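Worth paying for paired hand grippers to record laundry folding, or start with one?
Posted 2024-02-08 in Home Robotics and Automation

Posted by tallowwood

I'm looking at the Furko paired gripper kit and would like to hear from people who have used it before I put money down.

Background. I teach an evening course in automation and we have been training a small two-armed robot on household jobs. Until now we've recorded demonstrations by steering the arms directly. It's slow going and the students get tired of it quickly. With the hand-held kit you hold a gripper in each hand, do the job yourself, and the recording goes to the training software. Furko sell it as a pair with a carry case, or you can buy a single and add the other later.

The price I've been quoted for the pair is $3,000 before freight. The single is a bit over half that, so buying in stages costs more in the end.

The job we care about is clothes. Trousers, T-shirts, school uniforms, the lot. I've read plenty about picking up cups and blocks with these things but not much about cloth, and cloth is where our arms fall over. The supplier sent me some material showing folding on a bed, with a second gripper doing the lifting while the first stays low over the mat.

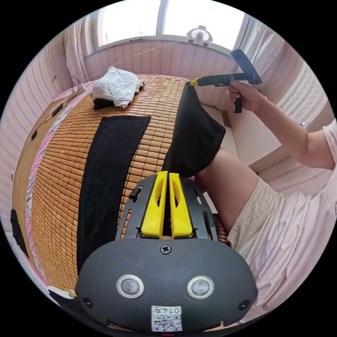 What I can't work out from the brochure is how much the second hand really adds. A pair of trousers can be dragged flat with one hand if you're patient. I'd also like to know how your wrists hold up, whether dark fabric gives trouble in the recordings, and whether the soft yellow fingers they offer as a spare set are worth having. The brochure says the kit suits "all common garments", and that could mean anything.

The other option is the Firner, which is cheaper. The fingers look stiffer and I can't find anybody in Australia who stocks parts for it.

We'd be using it in ordinary rooms with ordinary furniture. I don't want to set up a special bench, as the robot will end up working in a house.

Any experience welcome, good or bad.

Posted by inland_sea

We bought the pair in September and use it most weeks. Short version: if clothing is your main job, get both at once.

With one gripper you can shift cloth but you can't hold tension in it. Folding is mostly tension. One hand pins or lifts a corner, the other runs along the hem or picks up the opposite corner, and you bring them together. If you record single-handed demonstrations first and then move to two, you'll throw the early ones away. We did that with our first batch and I wouldn't do it again.

On your other points:

Wrists. You hold it by the grip under the body and squeeze a lever with your fingers. It's fine for a short session. After an hour it isn't. We swap people over every 20 minutes and keep the elbow bent and close to the side. Tall people should work at a higher surface than a bed if they can. Standing and stooping is worse than sitting on the edge.

Dark fabric. Black on black is the hardest thing we do. A fold in a black garment can disappear in the recording if the light is flat. Work near a window in daylight, put the clothes on something paler, and leave the overhead light off if it throws your own shadow on the job. A light mat or a plain sheet is plenty. Don't bother with patterned bedding directly under the garment.

Fingers. Buy the spares. They pick up lint, and a quick wipe between sessions keeps the grip consistent. Check the screws while you're there.

Stickers. Each gripper has its own label with a code on it. Write down which one is left and which is right before anyone starts, and don't let people swap them halfway through a session. We lost most of an afternoon that way.

How many recordings you'll need depends on the garment. For one type of trousers we had something we could use after some 80 good folds. T-shirts took longer, mainly because of the sleeves. Start each one from a proper heap, as it comes out of the basket. If every recording starts with the garment already flat, the robot only learns the easy half.

I'd also get into the habit of holding one gripper out where the other can see it during the lift. The recordings from the low hand are a lot more useful when the high hand and the hanging cloth are both in view.

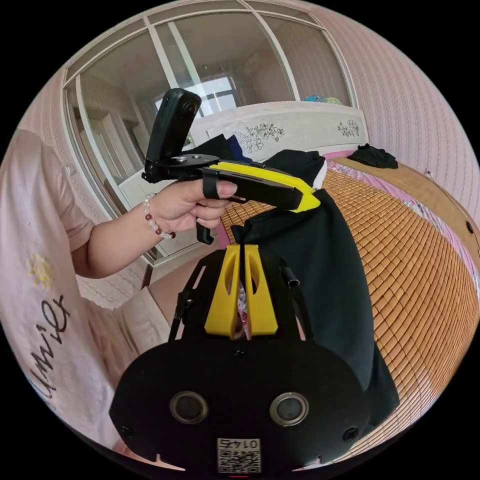 tallowwood replied that this was very helpful, and asked whether the finger loop comes in more than one size, as some of the class have small hands and a trigger that's a stretch to reach would put them off quickly.

inland_sea again: ours came with one size. We took ours in with a bit of tape. The lever reach is fixed as far as I know, so get the smallest-handed person to try one before you pay.

Posted by borrowed_ladder

I've used the Firner and sold it. Cheap, but the fingers are hard and they skate on anything smooth. Fine for boxes.

Can't speak for the Furko myself. A mate's workplace has it and they like it.

Posted by quollside

I'd go a bit slower than the first reply suggests. The pair is good hardware but look at the running costs before you sign. Pakzad do a hire service with two grippers, a case and a help line, and you can have it for a month. If your class only runs one term, hire makes more sense than buying. They take part of the hire off the price if you decide to keep the kit.

Things to check on a hire set:
Fingers not torn around the slots
Both levers spring back fully
Cases numbered to match the grippers
Chargers and leads all there

For rooms, you're right not to build a bench. We used a spare bedroom and the furniture caused no bother. Sit so the bed is in front of you and your forearm isn't resting on your knee, or the lift comes out crooked. Keep power leads up at the head end of the bed. Clear a patch big enough for the garment laid out full length, with room for the heap to start off to one side.

The software that comes with the hire set is called Durow. It's plain but it works. Importing is slow on an old laptop. It will flag any recording where one gripper drops out, and you should delete those straight away instead of letting them pile up.

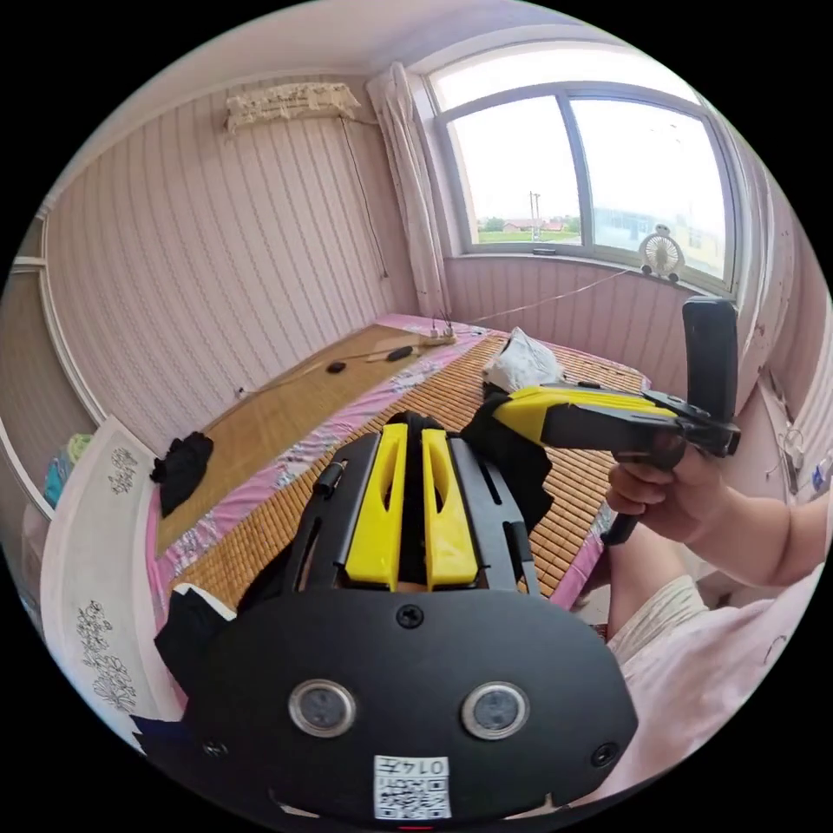 Two-handed folding on a bed, one gripper in the right hand.

One more thing on cost. Freight to regional addresses was a fair bit more than I'd been told, so get that in writing.

3 replies | 14 people found this helpful | Shared 2 times

Comments

mallee_dust: Does the hire price include insurance? I rang Pakzad and got a different answer from each person.

quollside: Ours didn't. We added it to the school's equipment policy.

tinlid: Agree on the black clothes. We gave up and started with grey towels, then came back to trousers later. Much less frustrating for beginners.

tallowwood: Going with a month's hire first, then the pair if the class takes to it. Will post again once we've done the uniforms.

Back to top | Contact the moderators | Copyright remains with individual posters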